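Talk notes — baskets and the stuff we put down (Gamgate library, January, 24 chairs)

Hi everybody, thanks for coming out in the cold! Water's at the back. Start with the keys story, keep it under 2 minutes.

OK so my whole thing is that every flat surface in a house needs one basket. One! I moved into the place on Messina with 6 of them and they all turned into junk drawers without the drawer.

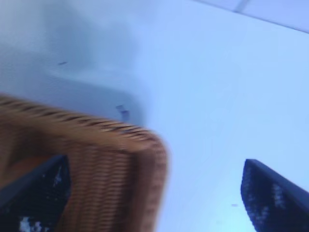

Wicker is what I keep going back to. It's light, you can grab it by the rim and carry the whole mess upstairs, and it looks okay even when what's in it doesn't. Plastic bins work too — I just never want them out where people sit.

(Ask: who has a basket they're scared to look in? Wait for hands.)

Dusting. Soft brush, go along the weave, then a barely damp cloth. Radoslava Štefanec taught me to use an old paintbrush on the rim and I've done it that way ever since. Dry it out of the sun.

Skip the part on liners if we're running behind.

Then the emptying rule: Sunday-night type job, tip it all out, put back only what lives there. Mention the swap table by the door.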